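Shop floor walk-round, Prernberg branch
Checked by Teresa Jasińska, Jun 2, 2025

Right, my turn with the clipboard again, so bear with my comments!

Fire exit, rear: OK. Opens easily, sign lit.
Fire exit, side: NOT OK. Delivery cage parked in front of it (I've moved it, but please, Konrad, have a word with the morning lot).
Extinguishers: OK, all in date until October.
First aid box: short of plasters and eye wash. Dorota is ordering from Barbieri.
Stepladder: one rubber foot split. I've tagged it and put it in the office, so don't borrow it.

Display shelving: OK. Gave the fixings a good push and nothing shifted. Keep heavy stock low down, same as always.

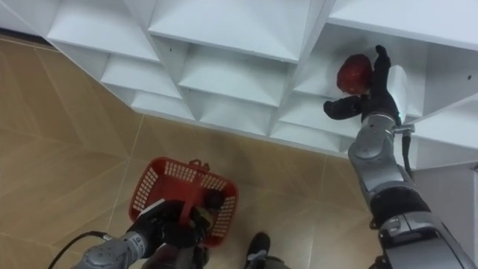
Who do I tell if I find a damaged ladder?
Tell the duty manager straight away and write it in the blue book, even if it looks like a small thing.

Stockroom: boxes stacked over 225 cm by the boiler cupboard, and they need to come down today. The aisle measured 100 cm, fine.
Emergency lights: all came on except number 40 by the staff loo. Job 588 raised with Skilov.
Kettle lead: frayed, binned. New one's on my list.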